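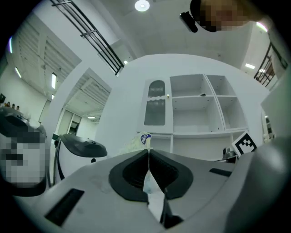 Bellska's charge on light packaging begins in June.

Home Local Business Schools Weather Contact

Bellska stores to charge for thin plastic bags

June | By Pieter Sibiya

Stores in Bellska will have to charge nine cents for each thin plastic bag starting this month, under a rule the town council passed in the spring. The rule also covers bags given out at market stalls and takeout counters.

Bags used for raw meat, fish and loose produce are exempt. So are bags for prescriptions. Paper bags can still be given away, though several stores have said they plan to charge for those as well.

The town says the money stays with the stores. An earlier draft would have sent part of it to the town for street cleaning, but that section was dropped after store owners said the bookkeeping would cost more than the charge brought in.

Rovetti, the grocery on Oyelaran Street, stopped ordering thin bags before the rule passed and is using up what it has left. The store now keeps a bin of used bags by the entrance, and customers can take one for free. Reused bags are not covered by the charge.

The rule follows a long argument over the sorting line at the Fluner recycling plant, which handles material from Bellska and two neighboring towns. Thin bags wrap around the rollers there and the line has to be stopped so they can be cut out. The plant recorded 26 such stops in one month last winter. It does not accept the bags, but many still arrive inside household recycling.
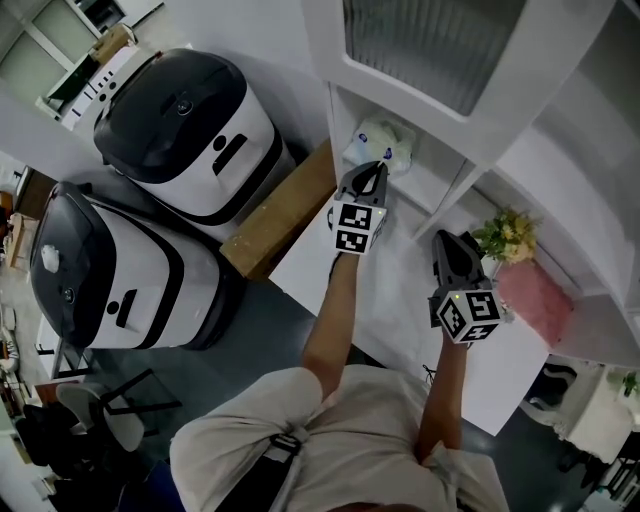 One reader wrote in to say the charge would do little for the plant, as most of the bags in her building's recycling come from online orders and dry cleaning – neither of which the rule touches. She asked why the town had not put up clearer signs at the shared bins first.

New signs are planned for 32 apartment buildings, according to the council agenda, but they have not been printed yet. The agenda gives no date for them.

Stores that do not apply the charge will get a written warning the first time and a fine after that. Small sellers have until the end of the month before warnings begin. A copy of the rule is available at the town office and at the library front desk.

Filed under: Town Council, Trash & Recycling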